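4. Steaming and Serving Buns

Read this section together with the safety instructions supplied with the Kitance electric steamer.

Place the steamer on a level table, with its cord clear of the edge.

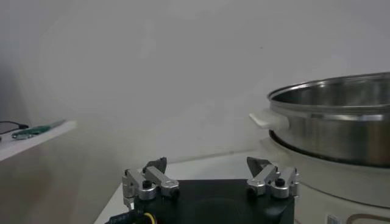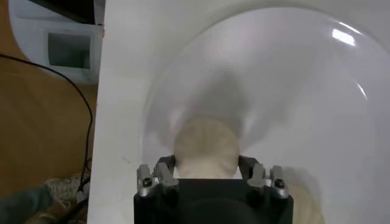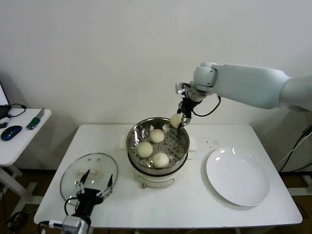
Serving should begin only after the steamer has been switched off. Set a plate on the table to the right of the pot, as with the white plate beside the steamer basket, and transfer the buns one at a time.

1. Fill the base with water to the lower mark.
2. Arrange the buns in the basket, leaving space between them.
3. Steam for 10 minutes. Frozen buns require longer - see Table 251.
4. Switch off and remove the lid, tilting it away from the body.

CAUTION: The rim and handles remain hot. Allow 30 minutes before emptying the base.

NOTE: Replacement baskets may be ordered from the Wusetham office.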